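Archive > Text games > Starutum > README

# Starutum transcript set: read this before you use it
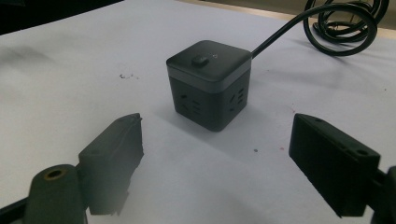 Category: Interactive fiction / Data cards

By Geum-ok Lim, Wed 29 April
4 comments | 11 shares

Starutum is a text adventure in which you walk round a flooded tax office and type things at it. This folder holds transcripts of people playing it. It doesn't hold the game, the source code, the map or the hint sheet. People keep asking me for the hint sheet. I have never seen one, and I have doubts about anybody who says they have.

The set was put together from the old Randby server, where the game could be played in a browser window. The server kept a plain text log of each session. I took over the logs in October, in a state I would call poor, and most of what follows is a list of things I don't trust.

## What is in the folder

- `sessions/` has one text file per session, 2,008 in all
- `index.csv` gives the file name, the game version, the number of commands and the last room reached
- `notes.txt` is my own working notes, rude in places

The announcement on the Randby forum said there were 3,275 sessions. That figure has been copied into at least two other write-ups. It counts every log file on the server, including empty ones, the ones where a search engine crawler pressed Enter, and a long run where the same file was saved again under a new name. Take those out and you get 2,008. If you see the larger number anywhere, the person writing has not opened the folder.

## Format

Each command starts with `>` at the left margin. Everything else is the game talking. This works until a player types a `>` of their own, and some did. I have left those alone. A clever script could find them, and two people have sent me clever scripts, both of which also deleted real commands.

Text is UTF-8 now. It was not before. The accents in the Iltska chapter were broken on the server and I repaired them by hand against a printed copy of the game text. Where the printed copy was no help I left the broken characters in. Please don't "clean" them and send them back to me.

## Versions

There are two versions of the game, called the first release and the Son release, after the character added to it. They differ more than the authors' notes admit. In the first release `ASK CLERK ABOUT LEDGER` gives a proper reply. In the Son release the same command gives the stock refusal until you have met Son on the stairs. So if your study finds that players of the later version are worse at the ledger puzzle, have a look at the game before you write anything about the players.

The version column in the index comes from the banner at the top of each log. Logs without a banner are marked `unknown`. I was urged to guess from the dates. The server clock was wrong for part of the period, so I didn't.

## The "expert" label

An earlier copy of this set had a column named `expert`, filled with yes or no. I removed it. As far as I can make out, a session was marked yes if it reached the boiler room in under 60 commands. You can do that by luck, or by walking east over and over. You can also be very good at these games and spend two hundred turns reading the noticeboard, as I did.

If you need the column for some comparison with older work, you can rebuild it from the index in a minute. I'd rather you made that choice yourself.

## Known problems

- Sessions restored from a saved game start in the middle with no warning.
- `UNDO` is logged, but the turn it undid is still there. Command totals are therefore too high for cautious players.
- Any session longer than 2,000 commands was chopped at that point by the server. The index gives the last room before the chop, which says nothing about where the player ended up.
- Some players were plainly in the same room helping each other. Their typing shows it ("no the OTHER door"). There is no way to tell how many.

## Uses I would be wary of

I have seen this set described as a record of how people solve puzzles. It records what they typed. A player who stops for half an hour to draw a map and a player who has gone to make toast look the same, and the logs have no times between commands in any case.

I would also not use it to train a parser. The players had learned what the game would accept, so you would be teaching your parser the habits of an old and fussy one.

## Privacy

Names typed at the "Who are you?" prompt have been replaced with `PLAYER`. I read through the rest for addresses and the like and took out what I found. If you spot something I missed, write to me with the file name and the line, and please don't post it in the comments.

## Changes

- Removed `expert`
- Repaired accents in Iltska chapter
- Corrected session total
- Put back the eleven files that somebody's duplicate finder had thrown out; they were short, but they were different

4 comments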